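Week 4 handout: Endorsements, and what they are good for
Campaigns and Elections, summer session
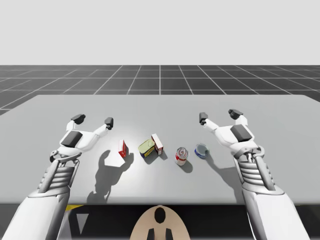 Last time we left off with the mayor's race in Sulholm and the question Wafula Bakilana asked on his way out the door, which was whether any voter has ever changed their mind over an endorsement. The short answer is yes, a few. The long answer takes up the rest of this handout and a good part of your midterm.

1. What an endorsement is

A public statement by a person or group that they support a candidate, made so that other people will hear it. The second half matters. Your uncle supports plenty of candidates, but until he puts it on a yard sign he hasn't endorsed anyone. (If he posts it online, he has endorsed someone roughly four times a day.)

Keep three terms apart, because students mix them up every year:

Endorsement - public support, usually with a statement.
Nomination - the formal act of putting a name on the ballot for a party. Different rules, different paperwork.
Contribution - money or things worth money. An endorser may give nothing at all, and a donor may prefer that you never learn his name.

2. Why candidates want them

The textbook reason is persuasion. A voter trusts the endorser, so the voter moves toward the candidate. This does happen, mostly when the voter knows very little about the race. It works better for county auditor than for president, and better in a primary, where the party label on the ballot can't do the voter's thinking.

The less glamorous reason is labor. A union local or a large church doesn't only say nice things. It has a phone list, a hall with chairs, and people who will knock on doors in July. Most campaign managers would trade five admiring editorials for one decent phone list, and would not feel bad about it afterward.

Then there is signaling to other insiders. Donors and officeholders watch each other closely. An early endorsement tells them a candidate is safe to be seen with. A late one tells them the endorser can read a poll.

3. Timing

Read the Sulholm case in your packet with the calendar next to it. Pendo Biwott, then a second-term council member, endorsed Rogério Prado before he had raised any serious money. Guadalupe Xolalpa, who ran the larger organization and had the better-known name, waited until the last week. Both endorsed the same man. Prado won by 97 votes, and both of them have been claiming credit for it ever since.

Who has the better claim? Consider:

Biwott's support came when there was almost no other news about the race. It got Prado meetings he could not have gotten alone, and it seems to have kept a second candidate from the east side out of the field.

Xolalpa's support came when most people had made up their minds, but her organization turned out voters in 23 precincts, and with a margin that small, nearly anything you point to can be called decisive. That includes the rain.

This is the trouble with close elections as evidence. They make everyone's theory look good. When you write about a narrow result, say what you would expect to have seen if the endorsement had made no difference, and then go look for it.

4. When they backfire

Some endorsements cost votes. An unpopular endorser can hand the other side its mailer for the week. An outsider can irritate locals who don't care to be told. And an endorser sometimes brings along old enemies who had been planning to sit this one out.

The Camach school board race is the usual example. Sinan Ertürk collected the support of nearly every sitting official in the county and put all of their faces on one postcard. His opponent reprinted the postcard, unchanged, with her own return address. She won comfortably. I keep a copy in my office for anyone who thinks more is always better.

5. How endorsements get reported

Before the announcement there is often a story saying the announcement is coming. Look hard at the wording. "Is expected to endorse" and "has endorsed" are different facts, and the space between them is where campaigns like to play. Ask who benefits from the early word getting out. Often it's the candidate, who gets two days of coverage from one event. Now and then it's somebody trying to scare the endorser off.

Also check whether the reporter confirmed the story or is passing along someone else's. Both are legitimate. Only one should be cited in your paper as if it were settled.

For next session

Read the Talpur primary chapter and the short piece on newspaper editorial boards. Skip the appendix unless you enjoy regression tables, in which case see me about graduate school.

Write 2 pages on a local endorsement from the past ten years. Name the endorser, the date, and what the endorser had to offer besides a quote. Due at the start of class on Monday, July 13, 2026. Printed, stapled, with your name on it. I mention the name every year.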